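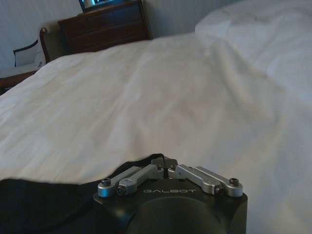

Avotiņš
Community helper, Bremum Home Forum

Hello all, hoping some of you patient people can settle something for me. I do the rooms at a small guest house and I fold on the bed, always have, as there is never a table free. My trouble is black cotton. T-shirts in particular! By the time I've folded one on a white duvet it has collected every bit of fluff going, and I'm back over it with the sticky roller. Is there a better way to go about it, or do I need to give up folding on the bed altogether? I have a heap of these to get through before January and would love to get it right.

Posted August 21, 2022

Purkura
Regular member

Oh, I do sympathise. I folded on the bed for years too (my knees thank me for it) and it can be done perfectly well. Shake each thing out hard over the floor first, well away from the bedding. Pull the duvet as flat as you can, or you'll be pressing its wrinkles into your cotton. Then work one piece at a time and leave the rest in the basket, however tempting it is to tip the lot out. 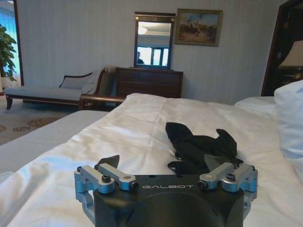
Black on a white duvet, still to be smoothed out.

If it's a shirt, I lay it lengthwise with the collar towards the headboard and the hem nearest me, and smooth from the chest down with flat hands. Sleeves in, sides in, then up from the hem in two goes. It took me ages to stop folding from the collar end, which always gave me a lump at the neck.
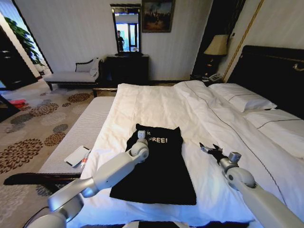 Do mind any lettering across the chest as well. I keep the crease off it where I can, as the older prints crack, and I wash mine inside out on a cool, gentle cycle. A spare pillowcase in a dark colour, opened out under the shirt, catches a good deal of the fluff if your duvet cover is a new one. Mine shed for up to 7 washes before it settled down, and then I had hardly any bother with it.

Roltus
New member

just tumble them for a few mins before folding, gets most of it off. mine go in with 4 towels but not new ones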